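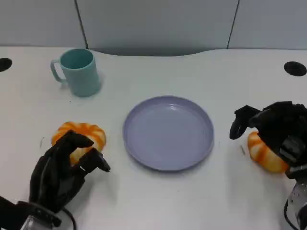
흰 탁자 위의 플라스틱 머그와 접시. 잘트포트 생활자원센터

잘트포트 생활자원센터입니다. 지난 5월부터 운영해 온 다회용 식기 대여 사업의 경과와 변경되는 이용 기준을 안내드립니다. 내용이 길어 여러 게시물로 나누어 올립니다. 대여를 준비 중인 단체는 끝까지 확인해 주시기 바랍니다.

먼저 사업의 범위입니다. 대여 대상은 관내에서 열리는 주민 모임, 학교 행사, 동호회 발표회, 소규모 장터입니다. 영리 목적의 음식 판매는 원칙적으로 제외되나, 장터 안에서 주민 단체가 직접 운영하는 판매대는 신청할 수 있습니다. 개인의 가족 행사도 아직 대상이 아닙니다.

운영 첫 달부터 현재까지 대여된 식기는 모두 760점입니다. 접시의 비중이 가장 높았고 컵과 머그가 뒤를 이었습니다. 수저는 단체가 자체 보유분을 쓰는 경우가 많아 예상보다 신청이 적었습니다.

이 가운데 225점은 자세오 지구의 여름 장터에 한 번에 대여되었습니다. 단일 행사로는 가장 큰 규모였습니다. 당시 반납 장소가 한 곳뿐이어서 행사 종료 무렵 대기 줄이 길어졌고, 주민 여러분께 불편을 드렸습니다. 이 점을 반영하여 반납 기준을 아래와 같이 고쳤습니다.

변경 사항을 말씀드립니다. 100점을 넘게 대여하는 행사는 반납대를 두 곳 이상 설치하여야 합니다. 반납대의 위치는 신청서에 첨부하는 배치도에 표시해 주십시오. 배치도는 손으로 그린 것도 접수합니다. 음식 판매대와 반납대 사이의 통로는 휠체어와 유아차가 지나갈 수 있어야 합니다.

신청 기한도 조정합니다. 종전에는 행사 전날까지 접수하였으나, 앞으로는 행사일 11일 전까지 신청하여야 합니다. 세척과 건조, 포장에 드는 시간을 고려한 것입니다. 기한이 지난 신청은 대기 명단에 올리고, 남는 수량이 있을 때 개별 연락드립니다.

새 기준은 2021년 10월 17일 이후 접수되는 신청부터 적용됩니다. 이미 승인을 받은 단체는 종전 기준을 따르며, 별도로 다시 신청하실 필요가 없습니다. 다만 수량을 늘리는 경우에는 새 신청으로 봅니다.

보증금에 관한 문의가 많았습니다. 보증금은 품목별로 받지 않고 운반 상자 단위로 받습니다. 상자가 모두 돌아오고 수량 확인이 끝나면 신청 시 기재한 계좌로 전액 환급합니다. 현금 환급은 하지 않습니다.

파손에 대한 기준입니다. 사용 중 생긴 가벼운 긁힘이나 색 배임은 파손으로 보지 않습니다. 금이 가거나 가장자리가 떨어져 나간 식기는 따로 모아 표시한 뒤 반납해 주십시오. 파손품을 임의로 버리시면 분실로 처리됩니다.

분실 비용은 센터의 구입 단가를 기준으로 하며, 품목별 단가표는 대여 확인서 뒷면에 있습니다. 분실한 물품을 시중의 다른 제품으로 대신 채워 넣는 것은 받지 않습니다. 크기가 다르면 세척 틀에 맞지 않고 포개어 보관하기도 어렵습니다.

반납 전 설거지를 해야 하는지도 자주 물어보십니다. 설거지는 필요하지 않습니다. 남은 음식을 덜어 내고, 국물과 음료를 비운 상태로 상자에 담아 주시면 됩니다. 휴지와 이쑤시개가 섞여 들어오는 일이 잦으니 반납대에 쓰레기통을 함께 놓아 주십시오.

세척은 머리 재사용센터에서 맡습니다. 수거한 식기는 불림, 본세척, 헹굼, 건조를 거쳐 검수한 뒤 밀봉 보관합니다. 검수에서 얼룩이 발견된 식기는 처음 단계로 돌려보냅니다. 검수 기록은 신청 단체가 요청하면 열람하실 수 있습니다.

운반에 대해 안내드립니다. 센터의 배송 차량은 잘트포트 전역과 자세오 지구를 운행합니다. 에자트 지구는 도로 공사로 차량 진입이 제한되어 당분간 주민회관에서 직접 수령하셔야 합니다. 공사가 끝나는 대로 이 계정을 통해 다시 알려 드리겠습니다.

직접 수령하시는 단체는 승용차 뒷좌석이 아닌 짐칸에 상자를 실어 주시기 바랍니다. 상자는 4단까지만 쌓을 수 있습니다. 젖은 바닥에 오래 놓아두면 아랫면 표지가 훼손되어 수량 확인이 늦어집니다.

행사장에서의 안내 방법도 말씀드립니다. 지난 행사들을 살펴보면, 음식을 받는 곳에 반납 위치를 함께 적어 둔 단체의 회수율이 높았습니다. 출구에만 안내문을 붙인 경우에는 식기를 탁자에 그대로 두고 가는 분이 많았습니다. 안내문 양식은 센터 누리집에서 내려받으실 수 있습니다.

어린이가 많이 참여하는 행사라면 신청서 비고란에 적어 주십시오. 손잡이가 있는 컵을 우선 배정합니다. 다만 같은 날 여러 단체의 신청이 겹치면 희망하신 품목과 색상을 모두 맞춰 드리지 못할 수 있습니다. 색상별 지정 신청은 받지 않습니다.

뜨거운 국물 음식은 별도 표시가 된 국그릇에만 담아 주십시오. 일반 접시와 컵의 사용 온도는 확인서에 품목별로 적혀 있습니다. 전자레인지 사용은 모든 품목에서 허용되지 않습니다. 행사 현장에서 음식을 데워야 하는 단체는 별도의 조리 용기를 준비하셔야 합니다.

일회용품을 함께 비치하는 것을 금지하느냐는 질의가 있었습니다. 금지하지 않습니다. 의료상의 사유로 일회용품이 필요한 참가자도 있습니다. 다만 일회용 컵과 대여 컵을 나란히 두면 반납대에서 섞이기 쉬우므로 비치 장소를 나누어 주시기를 권합니다.

우천으로 행사가 취소된 경우, 포장을 열지 않은 상자는 세척비를 받지 않습니다. 일정을 미루실 때에는 새 날짜에 남은 수량이 있는지를 먼저 확인해 주십시오. 연기된 행사라고 하여 물량이 자동으로 확보되지는 않습니다.

아직 해결하지 못한 과제도 있습니다. 장터가 몰리는 시기에는 큰 접시가 부족하여 일부 단체의 신청을 줄여 승인하였습니다. 추가 구입을 검토하고 있으나 보관 공간이 한정되어 있어 수량을 확정하지 못했습니다. 결정되는 대로 공지하겠습니다.

신청서는 센터 누리집의 대여 항목에서 작성하실 수 있으며, 인터넷 이용이 어려운 분은 잘트포트 본관 민원 창구에서 서면으로 제출하시면 됩니다. 단체 등록증 사본과 행사 계획서를 함께 내 주십시오. 댓글과 쪽지로는 신청을 접수하지 않습니다.

위 기준에 대한 의견은 누리집 의견란에 남겨 주시기 바랍니다. 개별 신청의 처리 상황은 접수번호로 조회하실 수 있습니다. 잘트포트 생활자원센터 드림.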